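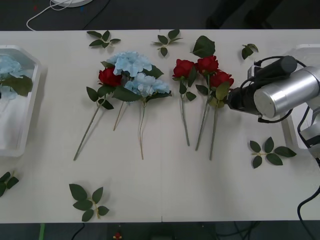
Vol. 2, p. 90

4. Fake flowers and the question of "proper" tribute

I came to artificial flowers sideways. The project I'd signed up for was meant to be about headstone wording at Trutach, a lawn cemetery on the edge of a farming town, and I had a tidy set of research questions to go with it. Then I started turning up on Sunday mornings to talk to people, and what they wanted to talk about was flowers. Whose were real, whose weren't, who had left theirs out since March, and whether the mower bloke had a grudge against silk roses. By the third visit I'd given up and rewritten the questions.

So this section deals with what the 16 families I interviewed told me about choosing artificial flowers for a grave. I use "artificial" as a catch-all for silk, polyester, plastic and whatever the discount shop had in that week. My interviewees mostly said "fakes" or "the good ones", depending on how much they'd paid, and I've kept their words wherever I quote them.

4.1 Getting the leaves right

I had assumed people would judge a fake flower by its petals. Most of them started with the greenery! One woman told me she could forgive a rose the wrong red, but a shiny leaf with no veins made the whole bunch look like it belonged in a dentist's waiting room. Another turned every stem upside down in the shop before she'd even glance at the bloom. A leaf with a toothed edge and a bit of branching in paler green (Figure 1 has the sort of thing they meant) came up again and again as the mark of a bunch worth the money.

I think there's more going on here than fussiness. The older interviewees had nearly all grown cut flowers at home at some stage, and gardeners look at leaves. A sick plant shows it in the foliage well before the flowers go. Reading a leaf is a habit they brought with them to the shop, and it gave them a way to be choosy about something they were otherwise a bit embarrassed to be buying.

The embarrassment was real, by the way. I didn't ask about it and I didn't need to. People explained themselves before I'd got my recorder out: the drive was too long, the summer too hot, the rabbits ate anything fresh by nightfall.

Figure 1. Artificial foliage with a toothed margin and lighter veining. 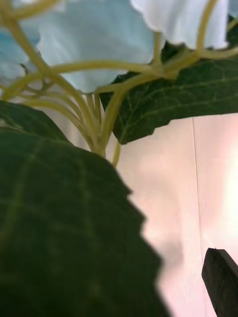

4.2 Keeping them up

The usual complaint about fakes, at least in the letters page of the local paper, is that they're lazy. You put them down once and you're off the hook. My notes say something rather different. The families with artificial flowers talked about upkeep constantly. They took bunches home in the boot, swished them in the laundry tub with a drop of dishwashing liquid, hung them over the bath and brought them back the next fortnight. Some kept two sets on rotation, one at the grave and one in the cupboard. A retired shearer described re-gluing petals at the kitchen table with the footy on, and was quite put out when I called it a hobby.

Hydrangeas divided people more than any other flower. Plenty of interviewees loved the pale blue ones for a mother or a grandmother, since that was what she'd had along the side of the house. Others wouldn't touch them on the grounds that they fade first and hold the dust.

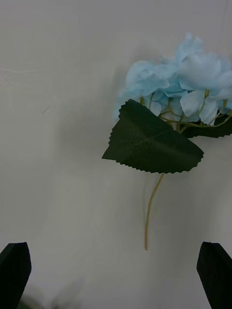
Colour fade also worked as a kind of calendar. Several people told me they could tell how long a neighbouring grave had gone without a visit by how grey its bunch had turned, and they admitted (some cheerfully, some not) to keeping an eye on this. Two sisters had stopped speaking over it for most of a winter. What looks from the outside like a permanent flower is, for the regulars, nothing of the kind. It ages, it gets judged, and it's somebody's job to swap it.

That brings me to the roses. A single red stem was the standard choice for a husband or wife, whatever else was in the vase, and it was the one flower where I heard people argue for fresh on anniversaries even when fakes did for the rest of the year. I'd started to write this up as a simple ranking, with real on top for the big days and artificial underneath for the ordinary ones.
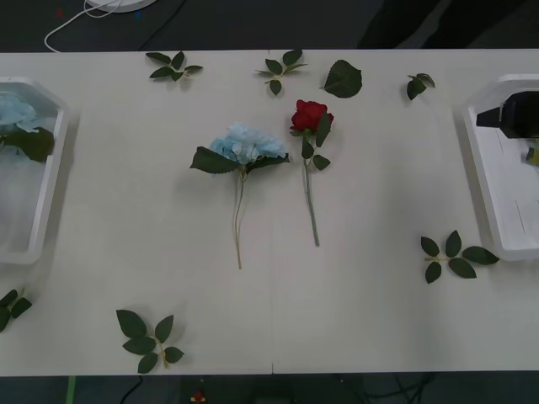

Elaine Barros thought I had that back to front. She said the fresh rose was for the people who only came on the day, and the silk one was for her, because she was there every other week and wanted something she knew how to look after. She'd washed hers the night before we spoke and was a bit worried about the stem.

I've gone back through the transcripts with her comment in mind and I think she's right for at least the most frequent visitors. The ranking holds among people who live away. For locals, the two kinds of flower seem to do separate work, and I pick that up in Section 5 along with the mower bloke, who had plenty to say.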